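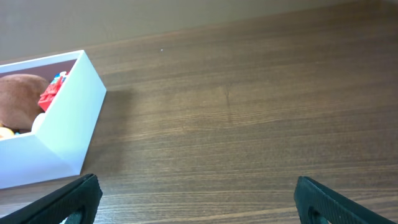
Figure 7.1. An open white box on a wooden table, holding items of several colors and shapes.

Chapter 7
The Box on the Table: Sorting, Grouping, and the Trouble with "Other"

Every household has a box like the one in Figure 7.1. It may be a drawer, a basket, or the back seat of a car, but the principle is the same: things went in, and the thinking was put off until later. Later is the subject of this chapter.

Suppose you are asked to put the contents in order. You could go by color, which would separate the brown item from the red one and the white one without much argument. You could go by texture and put anything fuzzy on its own. You could go by use, at which point you would have to know what each item is, and from where you are sitting you may not. Most people start with color for exactly this reason. It asks very little of them.

Magdalini Economou spent 2 years watching people tidy. Her study, carried out in the town of Nodholm, gave each household an identical box of mixed belongings and a bare table to empty it on. She then kept quiet, which she describes as the hardest part of the work. Over 200 households took part. Nearly all of them made a sensible start, and nearly all of them finished with a pile they called "other," "misc," or, in one kitchen, "Dad's."

The "other" pile matters because it tells you where a system gives out. A small one is a sign of good categories. A large one means that the box has been moved to a new location – usually a few inches to the left.

In this chapter we will look at three questions. What makes a category useful to someone who did not invent it? When should a group be split, and when is splitting just a pleasant way to avoid the dishes? And how do we store things so that a tired person can put them back? Section 7.4 takes up the Drudmont method, which has loyal followers and needs a great many labels.

Before you read on

Find a box, drawer, or bag at home that holds a mixture of things. Without taking anything out, write down what you can see and what you think is underneath. Then empty it onto a table and set a timer for 30 minutes. Sort the contents twice, using a different rule each time, and keep a note of any item that changed groups. Bring both lists to class.

Do not buy containers. We will get to containers in Chapter 9, by which time you may need fewer of them.

Key terms: category, sorting rule, overlap, residual group, home location

7.1 Why Color Comes First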